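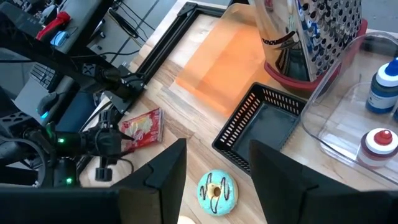
4/15/23

Finger swap on the right arm. Old Jiltham fingers off, wide flat Telix plates on, same controller, same gains. Wanted to know if the wide plates are any better on soft round stuff before Inna orders a second set. Wrist cam view is better than I expected: with the plates open the blue-iced donut sits right in the gap and you can see both plates either side of it, so the operator can center without looking at the overhead feed. With the Jiltham ones half of that view was finger.

Task: donut into the black basket. 20 tries per set.

Jiltham — 8 dropped or squashed, mostly squashed.
Telix — 3 dropped, none squashed. Drops were all on the lift, looks like slip on one side. Pads maybe?

Force cap at 50 in the Hladun config for both. Did NOT retune for the plates, so don't read too much into this. Also the wide plates bump the basket rim if you come in low. Need to raise the approach point, Esther has the old waypoint file from November.

Flat snack packet is a diferent story. Plates can't get under the edge at all, just push it along the wood. Jiltham tips did it fine. Tried tilting the wrist, got it once, couldn't repeat.

Box grater not tried with either. Later.

Left arm still on old firmware, small lag when both move together. Logged it in Kisine.

To do:
thin rubber on Telix pads, rerun the 20
ask Inna what a second set costs, I remember 3,000 but that may of been with the mount
beveled tip for flat things?
recheck wrist cam focus w/ plates fully closed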